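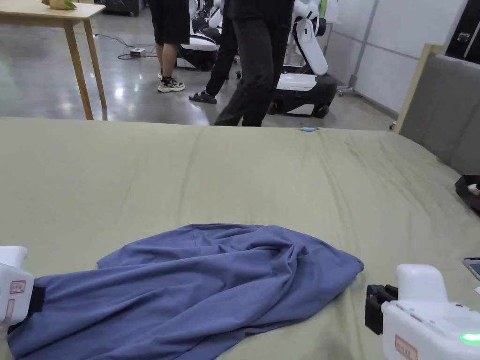
Attachment 1: blue shirt on the bed, both grippers at the cloth.

Ticket 41, shirt folding, Bristodley site
Opened by: Salamatu Fashola
Status: open

Problem: The folding policy stops on soft clothes. On towels it finishes most of the time. On shirts it takes the cloth, lifts it, then puts it down and searches again for the corner. After 3 searches it gives a timeout. My manager asks if the machine can do laundry for a customer by July, and I need a correct answer for him.

Tried so far:
- Restarted the Bilitz controller. No change.
- Set grip force back to default. No change.
- Retrained with the new demonstrations, 1,885 in total. Towels became better, shirts stayed the same.

Reply from Ikechukwu Sani:
Please check how the shirts lie at the start. I looked in the training set and around 200 of the demonstrations begin with the shirt already flat. The policy maybe never learned to open a shirt. 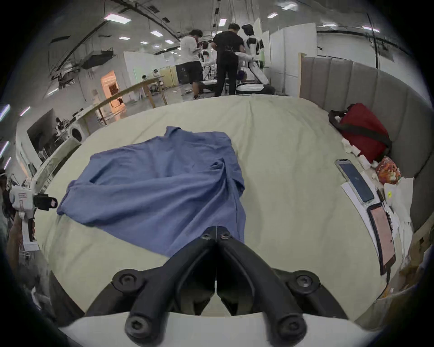

Reply from Salamatu Fashola:
The start position is a good point, and I compared it with our failed runs. They nearly all begin with a bunched shirt. In attachment 2 one sleeve is folded over and there are deep folds across the cloth, so the policy must find the sleeve before it can fold anything. A person does this without thinking. I will sort the demonstrations by start position and train again only with the bunched ones.

Reply from Ikechukwu Sani:
Agreed. Keep the towels in a separate run, please. For the manager I would write: towels yes, shirts not yet.

Next step: Musa Nnaji sorts the demonstrations. Ticket stays open until the new shirt test.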